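Student Projects > Robotics > Final Reports

Home | Projects | Teams | Lab Notes | Contact

Reading time: 3 min

Opening Cabinets in a House That Keeps Changing Its Wallpaper

Diarmuid Fitzgerald
November 29, 2018

My project partner Quinlan and I wanted a two-armed robot to pull open kitchen cabinets in simulation, and we wanted it to work in kitchens it had never been trained in. Back in June we had a policy that was great at this in exactly one kitchen. Swap the cabinet color and it would wave its arms around in front of the door like it was trying to get a waiter's attention. So the whole report is really about that one problem!

The fix we tried is called randomization, and it's pretty simple. Every time an episode starts, our scene builder (we named it Plido, long story) picks new textures for the walls, floors and furniture from a pool of 900. It doesn't care about taste. You get purple next to stone next to tile, and the lighting moves too. The policy gets the views from the wrists plus one from higher up on the robot, and it has to figure out where the handle is from those.
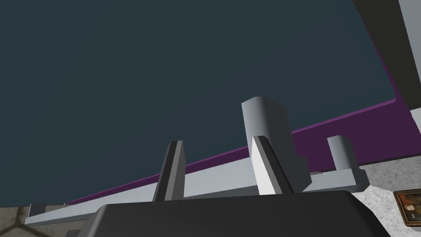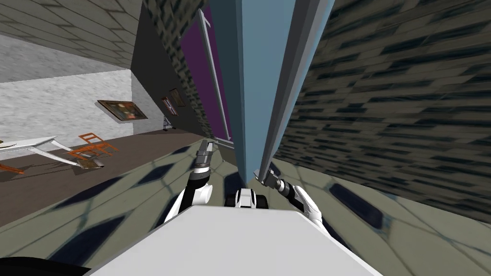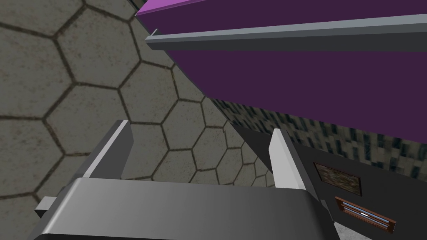

Simulator renders, all from the same house.

We trained 5 versions of the policy. Version one had no randomization, and each one after that got a bit more of it – first colors, then textures, then lights, then everything plus a little jitter in the camera angle. Then we tested all of them in 11 kitchens that Plido had kept back. I was sure version five would win because it had seen the most variety. Nope! Version four beat it in most of the kitchens, and version five was slower to learn the whole way through. My best guess is that the camera jitter made the wrist views too hard to line up with the arm positions, and we just didn't train long enough to get past that. Quinlan thinks our jitter range was too big to begin with (we argued about this for most of a lunch, and I still think I'm a little bit right).

The other thing I want to write down is how much the wrist views mattered. We ran version four again with only the high view, and it could usually get a gripper near the handle but then it would close too early, or close beside the bar. With the wrist views back in, that mostly went away. Flat gray handles were the worst case either way, I think because the fingers are gray too and the two blend together up close.

Stuff we didn't get to: drawers, round knobs, and anything on a real robot. Our advisor wants us to try drawers next, and Plido needs a fix first so the handles get random colors as well – right now they get left out. If you're picking this up after us, the scene files are in the shared folder under Billwood and the training settings are under Mellar. Start with version four, and turn the jitter way down before you try version five again.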